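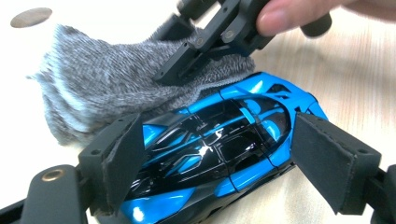
A **model car** is a reduced-size representation of an automobile, made for display, collecting or play. The term covers finished models sold ready for the shelf, kits assembled by the buyer, and one-off pieces built by hand. Models of sports cars form one of the largest groups within the field and are commonly finished in high-gloss paint, with contrasting dark surfaces standing in for glass. This article deals chiefly with finished display models and with their cleaning and keeping.

## Terminology

Collectors distinguish between a *model*, which is intended to reproduce the proportions of a full-size car, and a *toy*, which need only suggest them. The line is not firm. Many pieces sold as toys in their own day are now kept in cabinets, and some display models have opening doors and rolling wheels. The word *miniature* is used for either kind, most often for the smaller sizes.

## Scale

Scale is given as a ratio between the model and the full-size vehicle. A model in 1:18 scale is one eighteenth the length of its subject and is usually large enough to show interior fittings in some detail. The 1:43 scale is widely used for cabinet collections, where many cars are shown together. The 1:64 scale is common among inexpensive toys. The 1:24 scale is found in both plastic kits and finished models.

Makers do not always hold to the stated scale. Wheels are sometimes enlarged, and thin parts such as mirrors and wiper arms are made thicker than strict reduction would allow, so that they can be molded and handled without breaking.

## Materials and construction

Bodies are produced in die-cast metal, molded plastic or cast resin. Die-cast bodies are heavy and durable and can be fitted with opening parts. Resin bodies are normally sealed and are suited to short production runs. Plastic is used across the trade for windows, lamps, trim and chassis plates, including on models whose bodies are metal.

Separate body panels are represented either by true joints between parts or by engraved seam lines. Air channels, vents and ribs may be molded into the body, applied as separate pieces, or printed. On sports car subjects these features are often numerous, and they account for much of the labor in finishing.

### Finish

Most display models receive a color coat followed by a clear coat. Solid colors are more forgiving of small scratches than metallic ones. Dark reflective areas, such as black canopies and tinted windows, show fingerprints and fine scuffs more readily than any other part of the model.

## Regional production

The Skimetti works in Jillport produced finished sports car models for the gift trade and is regarded by collectors in the region as the source of the first locally made pieces with separately fitted canopies. Its largest recorded run was 700 cars, divided among 4 colors. Later models were packed in a two-part box with a printed base card. Boxes in good condition are scarcer than the cars themselves.

Yip, a smaller firm in the same town, supplied wheels and tires to Skimetti and later issued resin models under its own name. Yip models carry no number on the base and are identified by the shape of the mounting posts.

The Stollholm Museum of Toys and Models holds 22 Skimetti cars, of which 2 are unpainted factory samples. The collection is shown in rotation, with the displayed group changed each April.

## Care and cleaning

### Dusting

Dust is the most common cause of wear on displayed models. Particles that are rubbed across a glossy surface leave fine circular marks, which are most visible under overhead light. Loose dust is therefore lifted with a soft brush or a hand blower before any cloth is used.

### Wiping

A clean, soft cloth is used for the body. Cotton knits and microfiber are both in general use. Cloths with heavy seams, labels or stitched hems are avoided. The cloth is drawn lightly along the length of the car and turned often to a fresh side. Fibers may catch on mirrors, spoilers and the edges of vents, and a cloth that has snagged should be lifted away from the part and not pulled.

The model must be kept from sliding while it is wiped. It is steadied low on both sides of the body, clear of mirrors and other projecting parts, with only enough pressure to prevent movement. The Stollholm museum's handling sheet, revised Aug 12, 2012, directs that cars be cleaned on a table and never in the hand.

### Washing

Die-cast models without paper labels may be cleaned with a cloth slightly dampened with water. Immersion is discouraged, as water held inside the body can corrode axles and screws. Household glass cleaner, alcohol and furniture polish may cloud clear plastic or soften printed markings. Automobile wax is used by some collectors on painted metal, though it tends to leave white residue in seam lines.

## Display and storage

Closed cabinets reduce dusting to a few occasions a year. Direct sunlight fades reds and yellows and may warp thin plastic parts. Rubber tires left standing on painted shelves can react with the paint, and a strip of clear film or a small support under the chassis is commonly used to keep them apart.

Models in storage are wrapped in acid-free tissue and kept in their original boxes where these survive. Foam packing is inspected periodically, as older types break down and adhere to paint.

## See also

- Die-cast toy
- Scale model
- Slot car
- Toy collecting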